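Search this site Search Go

Rendport Community Workshop
Small Projects Fund – progress report, second period
Project: Brarnley hand-held grippers
Prepared by Dzintra Stankevičius
2023-03-11

Dear friends at the Sheehan fund,

Thank you again for the grant, and for your patience while I got this written. I meant to send it at the end of February, but the last stretch of work was going so nicely that I kept putting off the paperwork, and I hope you'll forgive me for that.

When I last wrote we had one gripper that more or less worked and a second one in pieces in a shoebox. I'm happy to say both are now built and in regular use. They are meant to be used as a pair, one in each hand, so that a person can go through an ordinary household job while the grippers record how it was done. Those recordings are what we will later use to teach Gorby, our two-armed robot at the shop, who at present can pick up a sponge and not much else.

The frames took the longest. The first ones flexed whenever you squeezed hard, and the fingers would drift out of line, so I redrew the arms thicker and we printed them again – and then once more, after I put a screw hole in the wrong place (my own fault entirely). The new ones are bulkier than I'd like, but they stay true. We also added thin blue pads along the inner edges of the fingers, and those have made a bigger difference than anything else we did this period. Thin cloth used to slide right out.

Most of the recent trials have been with clothes, done at home on a bed, where the light and the clutter are what Gorby will have to deal with someday. Shirts are the hardest. A placket with buttons gives you something firm to take hold of, so I've been starting there and working outward to the sleeves. 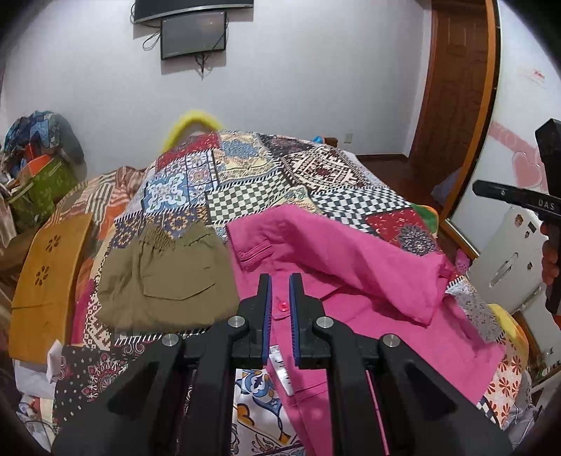
Money spent

The full award was 3,861 dollars. This period's largest single item was 500 dollars for filament and small hardware, and I have the receipts in a folder for whoever would like to see them. We are within budget, and I don't expect to ask for more.

What comes next

I'd like to bring the weight down, as my wrists are tired after a long session, and I want a handle that suits smaller hands. There are 5 more household jobs on our list after laundry, beginning with setting a table. Gorby's left arm also needs a new shoulder bearing before he can try any of this himself, and that part is on order.

You are very welcome to stop by the shop any evening and try the grippers for yourselves. I'll put coffee on.

With warm thanks,
Dzintra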